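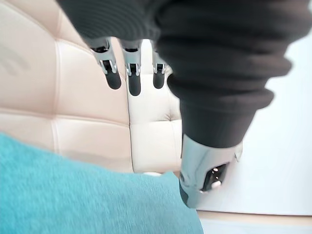
How much fabric does it take to cover two robot arms?

A single 1530 mm length of stretchy ribbed knit will do both, with enough left over to botch one cuff and cut it again.

I'm Fergus Tosh, and I share bench space at Plelldale with a two-armed robot called Ursu that a bunch of us have been putting together since last October. The page you're reading covers sleeves and floor cables, which is the stuff I get asked for most. You don't need to be good at sewing! I learned on pillowcases, and my seams still wander.

## What you'll need

- 1530 mm of dark ribbed knit (mine came from the remnant shelf at Narico)
- soft elastic, the flat kind
- a stretch needle and polyester thread
- fabric chalk, pins, decent scissors
- a cloth tape measure
- white tape for the floor
- a second person for the first powered test, standing at the stop button

## Measure with the arm bent

My first sleeve fit beautifully with the arm hanging straight down. Then the elbow folded and the cuff shot halfway up the arm. So bend the elbow as far as your joint limits allow, run the cloth tape along the outside of the bend, and write down that number. On Ursu I ended up cutting each sleeve 596 mm long, and it looks silly when you hold it up next to the arm. It bunches into big soft rolls at rest. Fine! The rolls are your slack.

For the width, go around the fattest part of the arm, joint covers included, and then leave the knit a little slack on top of that. A sleeve that grips the shell will creep toward the pinch point at the elbow, and you'll be picking threads out with tweezers. Ask me how I know.

Stop the sleeve short of the wrist joint. I tried taking one right down over the hand and hated it – every time I wanted to get at a connector I had to peel the whole thing back like a wet sock.

## Cut and sew

1. Lay the knit flat with the ribs running around the arm, so the stretch goes where the elbow needs it. Check twice, I got this wrong once and the sleeve was stiff as cardboard.
2. Chalk both panels before you cut either one.
3. Fold each panel with the good side in and pin the long edge.
4. Sew it with a narrow zigzag. A straight stitch will pop the first time the arm reaches across.
5. Turn over both ends to make a channel for the elastic, leaving a small gap.
6. Thread the elastic, try the sleeve on the arm with the power off, and tighten until the cuff stays put without biting. Then close the gap.

Put the long seam on the outside of the arm, away from the elbow crease. If you have cables on the outside of yours, shift the seam around until the two aren't stacked up on each other.

## Leave the wrist loops alone

I used to tie everything down flat. It looked so tidy, and it lasted right up to the first full wrist turn, when a hand lead pulled out of its socket with a horrible little tick. Now I turn the wrist slowly by hand to both ends of its travel, see where the lead wants to go, and only tie it at the spots that don't move. Where it bows out, let it bow out. If the loop worries you, make it a bit smaller and turn the wrist again.

## Get the floor ready

Ursu's floor cable used to run wherever it happened to fall, and people at Plelldale walk through the test area all day (it's on the way to everything). What works for us is one long cable laid with lots of extra, in a lazy curve that starts over by the furniture. It should lie flat by itself. If it springs up in humps, uncoil it and leave it stretched out overnight.

Then put down your tape. A square stuck to the carpet gives you a target that doesn't drift the way "sort of over by the chairs" does. Overlap the ends at the corners and press them hard, and pick a color that stands out from your floor. White is great on our gray carpet tiles. 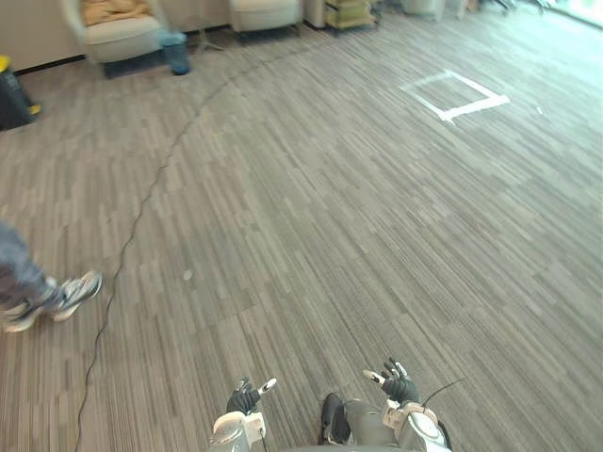 Kenna Semple wrote to say she'd tape the cable down as well as the square, all the way along, having gone over one at her own workshop with a full tray of screws. She uses fabric-backed tape and folds one end under so it lifts cleanly.

Good point, and I've come around to it for any run that stays put. For short sessions I still leave ours loose, with somebody watching the floor. If your space has kids or visitors, do it Kenna's way.

## First powered test

Go slow. I mean embarrassingly slow. In Skevus I set the speed slider to 2 and leave it there for the whole first session, and I keep the hands empty.

Move one joint at a time. Shoulder first, then elbow, then wrist, and after each one stop and look at the sleeve:

- Has the cuff climbed? Loosen the body of the sleeve before you tighten the elastic.
- Is a fold getting nipped inside the elbow? Pull more of the slack up toward the shoulder.
- Does the knit cover any opening you need to reach? Roll the cuff back a turn and tack it.

After that, try a low reach down toward the floor with the fingers pointing at the carpet. It's the pose that caught me out more than any other, with all that loose fabric wanting to slide toward the hand.
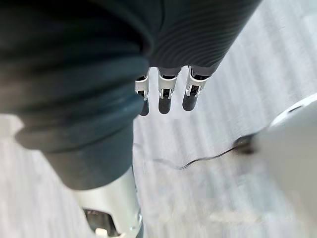

If the cuff does slide in that pose, add a second ring of elastic a hand's width above the first one. Sew it to the inside as a plain band and don't bother with a channel. Mine has held up nicely, and it only takes a few minutes once the machine is threaded.

Wash the sleeves before their first long day, by the way. New knit sheds, and you want that fluff in the laundry instead of in a finger joint. Cold water, hang to dry, check the elastic before they go back on.

Updated 18 Jun 2024 with the second elastic band and Kenna's tape tip. My paper pattern is in the flat drawer under the cutting table – trace it, please don't cut it.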